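Sound and Microphone Tips for a Community Talk or Small Concert

Set the room before the speaker arrives. Put the two main loudspeakers forward of the lectern, level with the first row, and angle them slightly outward. A microphone behind the speakers feeds back far less than one in front of them.

Handheld microphones
Keep the capsule a fist's width from the mouth. Singers and rappers tend to cup the grille, which raises the midrange and starts a howl near 2000 Hz. If a performer will not change grip, cut that band by 3 dB and leave the rest alone. Speech needs a high-pass filter at 100 Hz – more for a deep voice close to the mic.

Lectern microphones
Point the gooseneck at the chin. Tape the cable to the back of the lectern, with a loop of slack at the base. Paper rustle is best dealt with by lowering the shelf.

Cables
Coil over-under and tie with cloth tape. Label both ends. Domenica Danzer, who ran sound for the Begay Hall talks, marked hers by length in paint pen and stored anything over 50 feet in a separate bin. Test each cable in November, before the winter bookings, and cut the connector off any that crackles.

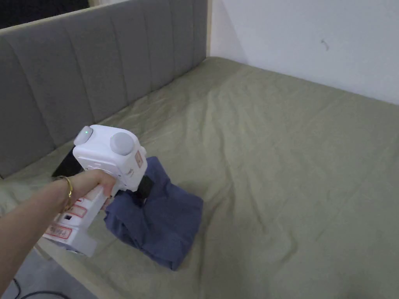
Bracelets and rings are a common source of handling noise. Metal against a microphone body is picked up through the housing and cannot be filtered out cleanly afterward. A thin bangle like the gold one on this wrist sits just below the handle when the hand is closed, close enough to tap it during a gesture. Ask for it to be moved to the other arm, or pushed up and held with a sweatband.

Batteries
Fit new cells before each event and write the date on the old ones. Rechargeables are fine if rated at 2000 mAh or better. Switch the receiver on last and off first.

Hall capacity
For 400 seats, add a delay pair halfway back. Set the delay by measured distance, then check it by ear from the last row.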